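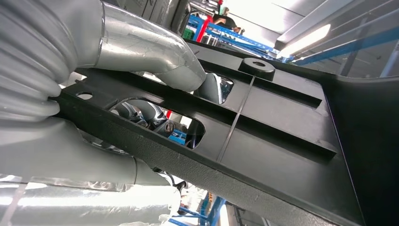 **死亡記事と埋葬台帳で生年が違う場合、家系図にはどちらを書くか**

**kawabe_roots**
母方の曾祖父の弟にあたる人を調べています。若いころに海を渡って、最後はUtcombeという町で亡くなりました。子どもはいません。

手元にあるのは次の二点です。

- 地元紙の死亡記事の切り抜き(祖母の手箱から出てきたもの。日付の部分は切れている)
- 教会墓地の埋葬台帳の写し(1133番、区画105)

死亡記事では明治34年にあたる年の生まれ、台帳の年齢から逆算すると明治37年ごろの生まれになります。三年ずれます。出身地も、記事では「Ronditzから来た」、台帳では「日本」とだけあります。
家系図ソフトはSkakixを使っていて、生年の欄が一つしかありません。皆さんならどちらを入れますか。

---

**mukashi-gaki**
戸籍は見ましたか。まずそこだと思います。日本生まれで出生届が出ていれば、記事も台帳も生年については脇の資料になります。

---

**kawabe_roots**
> 戸籍は見ましたか

曾祖父が戸主の除籍謄本は取りました。弟の欄はあるのですが、生年月日のところが虫食いのような状態で、「明治三十」の次が読めません。役所で原本も確認してもらいましたが、同じだそうです。

---

**石段**
「明治三十」まで読めるなら、34年でも37年でも合いますね。
私は埋葬台帳を取ります。死亡記事は遺族か知人の話をもとに書くもので、生年は聞き違いが多いです。うちの祖父の記事は兄弟の人数まで間違っていました。

---

**tonbo88**
反対です。台帳の年齢も、結局は誰かの申告を書き写しただけですよ。しかも子どもがいない人なら、届けたのは葬儀社か下宿の大家という可能性もあります。死亡記事のほうは内容がどのくらい詳しいですか。学校や勤め先まで書いてあるなら、本人をよく知る人が原稿を渡しています。

---

**kawabe_roots**
記事は短いです。訳すとこんな感じです。

> 当地に長く暮らし、製材所に勤めた。Ronditzから来て以来、日曜の礼拝を欠かさなかった。妻に先立たれ、故国に兄が一人いる。葬儀はNí Chonaill葬儀店が執り行う。

この前に氏名と生年、亡くなった場所があります。兄が一人というのは戸籍と合っています。

---

**mukashi-gaki**
「Ronditzから来て」は出身地のことではなく、その前に住んでいた土地のことでしょう。台帳の「日本」と矛盾しません。出生地の欄にRonditzを入れないほうがいいです。居住地として別に立ててください。

---

**石段**
葬儀店の名前が出ているなら、そこの帳簿が残っているかもしれません。代替わりしていても、古い帳簿を地元の文書館に預けている店はあります。届け出た人の名前と続柄が書いてあれば、年齢の出どころが分かります。

---

**tonbo88**
帳簿があればそれがいちばんいいですね。ただ年齢がそこでも食い違ったら三つ巴になります。
あと、数え年と満年齢の問題を忘れていませんか。本人が数えで言っていた年を周りが満年齢だと思って書くと、一、二年は老けて出ます。

---

**kawabe_roots**
それだと記事のほうが古い年になっている説明にはなりますが、差は三年です。二年までならともかく……。

---

**tonbo88**
三年は無理ですね。数えだけでは片付きません。

---

**haka_mairi**
横から失礼します。乗船名簿か入国の記録はどうですか。渡った年が分かっていれば、そこの年齢は本人の口から出たものに近いです。
それから墓石の写真はないんでしょうか。区画番号が分かっているなら、教会に手紙を書けば誰かが見てくれることがあります。私は10月に別の町の教会に頼んで、返事まで長くかかりましたが、ちゃんと碑文を書き写して送ってくれました。

---

**石段**
墓石は生年の証拠としては弱いです。建てた人が台帳か記事を見て彫っただけかもしれない。

---

**haka_mairi**
弱いのは承知で言っています。奥さんが先に亡くなっているので、夫婦の墓なら奥さんの分を建てたときに本人が自分の生年も彫らせていることがあります。その場合は本人の申告です。

---

**石段**
なるほど、それはそうですね。妻の没年が先なら見る価値はあります。

---

**kawabe_roots**
妻の埋葬も同じ台帳にあるか見ていませんでした。写しを送ってもらったのは該当の頁だけです。教会に、墓石のことと一緒に問い合わせます。

Skakixのほうは、とりあえず生年の欄を空けておくべきでしょうか。空けると年表の並びが崩れるんですが。

---

**mukashi-gaki**
空けなくても「1901から1904の間」と範囲で入れられます。生年の欄の右にある小さい三角を押すと、確定・以前・以後・範囲が選べます。年表では範囲の先頭の年で並びます。
出典は二つとも付けて、メモ欄に両方の記載をそのまま写しておいてください。解釈は別の段落に。あとで読み返すとき、どこまでが資料でどこからが自分の推測か分からなくなるので。

---

**tonbo88**
範囲入力には賛成です。ただ、除籍謄本が「明治三十」の次が読めないだけなら、明治三十年ちょうどの可能性も残っています。虫食いの下が空白だったのか字があったのかは確認しましたか。

---

**kawabe_roots**
字があったように見えます。「年」の字との間が一文字分空いていて、下のほうに横線の端のようなものが残っています。三十年ちょうどではないと思います。

---

**mukashi-gaki**
横線の端というのは、四の底の線かもしれませんね。七だと右下が跳ねるので、下に線が残るとは限らない。筆跡にもよるので断定はしませんが、同じ謄本の中に四と七がほかに出てくるはずなので、並べて見比べるといいです。

---

**石段**
それをやるなら、日付は大字(壱、弐、参)で書かれていることもあるので注意してください。四と七は普通の字のままが多いですが、書き手が途中で替わっていると癖も変わります。

---

**kawabe_roots**
見比べました。兄(曾祖父)の婚姻の日付に四が二か所あり、どちらも底の線が右に少しはみ出しています。弟の欄に残っている線も右にはみ出しています。七は一か所だけで、形はだいぶ違います。
34年に傾いていますが、範囲入力のままにして、メモに書いておきました。

教会には4月27日(月)に手紙を出しました。葬儀店は現地の商工名簿に同じ名前で載っていたので、そちらにも同じ日に出しています。

---

**tonbo88**
弟の欄と兄の婚姻の欄が同じ書き手かどうかだけ、もう一度見ておいたほうがいいです。婚姻は後から書き足しますから。

---

**kawabe_roots**
そこは考えていませんでした。墨の濃さが違うので、別の人かもしれません。弟の欄と同時に書かれたらしい部分で四を探してみます。

---

**haka_mairi**
教会から返事が来たら、奥さんの墓のことも教えてください。うちも夫婦別々の区画だった例があって、気になっています。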